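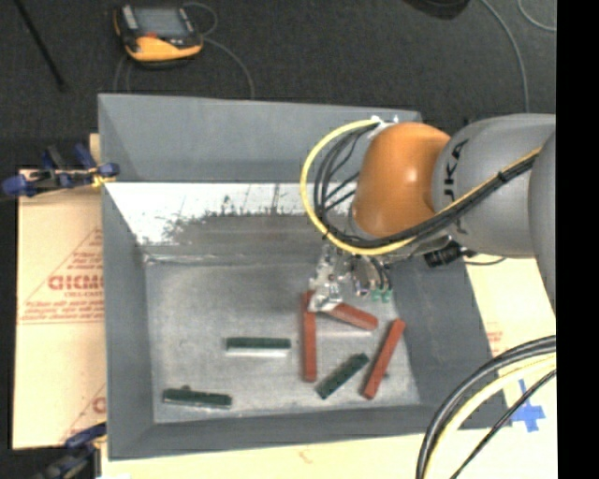

Derthorpe Regional Library Service
Rural Lending Program: Progress Report to the Urneck Fund
Submitted September 9, 2018

Summary

This report covers the first year of the Rural Lending Program, which the Urneck Fund supports under a two-year grant. The program brings books, audiobooks and learning materials to the villages north of Derthorpe that lost their branch libraries. Work is on schedule in most areas. The second vehicle entered service later than planned, and the large-print collection remains smaller than we proposed. Both matters are addressed below.

Route and schedule

The bookmobile now makes 36 stops on a two-week rotation. The original plan called for a three-week rotation, but readers at the spring meetings told us that three weeks was too long to wait for a reserved title, and the schedule was redrawn before the summer. Stops last between twenty and fifty minutes. The longest is at the Lumanlan market square, where the vehicle parks beside the post office and serves both the village and the outlying farms.

Four stops were moved during the year. Two had poor turning space for the larger vehicle. One was on a road closed for bridge repairs and will return to its earlier location when the county reopens the crossing. The fourth, at the former Vamadora school, was moved to the parish hall at the request of residents, who wanted a covered place to wait.

Evening service was not part of the original proposal. A trial on the southern half of the route ran through the summer and was well received by people who work outside their village during the day. We plan to extend it to the northern half in October, subject to driver hours.

Registration and lending

The program set a first-year target of 700 registered readers. That target was met before the end of the third quarter, and registration has continued at a slower pace. Most new readers are adults over sixty and families with children under ten. Teenagers are poorly represented. Staff have asked the two secondary schools to distribute registration forms with their fall enrollment papers, and both have agreed.

Lending is strongest in fiction, cooking, local history and picture books. Demand for audiobooks on disc was higher than we expected, particularly at the farm stops, and waiting lists formed for the most popular titles. Money left over in the periodicals line was used to purchase additional copies, as approved by the Fund in the spring.

Late returns have been low. The program does not charge fines, and a reader may return any item at any stop or at the main library. Items listed as missing at midyear were mostly found to have been returned to the main library and shelved there by mistake. A colored spine label has been added to all program stock to prevent this.

Collection

The opening collection was drawn from main library duplicates and from new purchases. The grant provides for up to 1,000 new titles over two years. Purchasing has been spread evenly so that the second year can respond to what readers borrow and request.

The large-print collection is the weakest part of our results. We proposed to place 100 large-print titles on each vehicle by the end of the first year. The first vehicle has reached that number. The second has not, because our main supplier discontinued two of the series we had chosen and replacements had to be selected and priced again. The order has now been placed with a different supplier.

Reading support

Children's story sessions are held at six of the stops during school vacations. Attendance was good at Lumanlan and uneven elsewhere. At the smaller stops, sessions were sometimes held with only two or three children, and we do not consider this a failure given the size of the villages. In the coming year, the sessions at the two least attended stops will be combined and held at Vamadora.

A homebound delivery service began in the spring for readers who cannot reach a stop. Requests come mostly through the district nurses and through family members. The service is currently limited to addresses within a short distance of the existing route. We have a small waiting list outside that area and are discussing with the county whether the meal delivery service could carry books on our behalf.

Vehicles and staffing

The first vehicle was out of service for nine working days in the winter after a failure of the rear heater. A loan vehicle was not available, and the affected stops were given an extended loan period. The second vehicle was delivered seven weeks late by the body shop, which delayed the opening of the northern route. No additional cost to the grant resulted from the delay.

Both driver positions are filled. The part-time library assistant position was vacant for two months and has been filled from within the service. All route staff have completed first aid and safe lifting training.

Finances

Spending is within the approved budget. Fuel costs ran above the estimate following the change to a two-week rotation, and the difference was met from the staffing line during the vacancy described above. This saving will not recur. We therefore ask the Fund to consider a transfer from the publicity line, where spending has been lower than planned, to the fuel line for the second year. A revised budget table is attached as Annex B.

Plans for the coming year

The main tasks are the extension of evening service, the completion of the large-print collection on the second vehicle, and a reader survey to be carried out at every stop in the winter. The survey will ask about stop times, waiting times for reserved titles, and interest in shared local collections kept in village halls. Draft questions will be sent to the Fund for comment before printing.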